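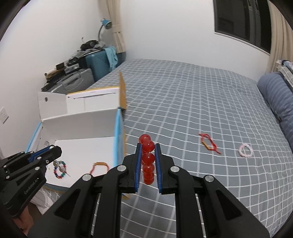 Which finger pads should be fitted first when comparing hand-held grippers?
Start with the soft pads supplied with the tool, and keep the same pair on for the whole first round so that the results can be set side by side.

4. Comparing two grippers on small, loose items

This section covers the bench-free test in the Sisuler comparison set. It can be done on a table, a bed or any flat surface about the size of a tea tray or larger. Allow 50 minutes for a full round. Read section 3 (Charging and first start) before you begin.

4.1 Before you start

1. Check that the firmware on both grippers is the same version. The Drollon app shows it under Tool > About.
2. Wipe the pads with a dry cloth. Do not use alcohol on them.
3. Open and close each gripper fully, by hand, until the movement feels even. If one side lags, go to 7.2.
4. Set the recording rate to 50 frames a second on both tools.
5. Choose your items. Strings of beads, woven bands and thin cord bracelets all work well. Include at least one item that bends freely and one that holds its shape.

Note: Items with pins or hooks can be used, but keep the point away from the pads. Cuts in a pad are not covered by the Gronow warranty.

4.2 Running the test

1. Place the items in a shallow open box, or lay them out next to it.
2. Hold one gripper in each hand. Press Start in the app and wait for the tone.
3. Pick up a strand of beads near one end with the first gripper. Close slowly and stop as soon as the pads hold.
4. Lift the strand clear of the surface and let the free end hang. Hold for a count of five.
5. Put it down inside the box, open the fingers fully, and repeat with the second gripper.
6. Work through the other items in the same order.
7. Swap hands and run the whole set again. Most people are steadier on one side, and a single run will favour whichever tool is in that hand.

Caution: Keep your own fingers clear of the links while the gripper is closing. The pivots can pinch.

4.3 Reading the results

The app gives each pick a closing width and a slip mark. A slip mark of 2 or less is a good hold. Round beads tend to score worse than woven bands, as they roll against the pad – compare beads with beads only.

Picks with no slip mark were not recorded properly. Delete them and repeat.

If you are sending results to Tralilska for review, export them as one file per gripper. Files over 200 MB must be split first (see 6.4).

4.4 Changing the pads

Fit new pads after 330 picks, or sooner if the surface looks shiny. Change both pads on a gripper together, then repeat the calibration in 3.5.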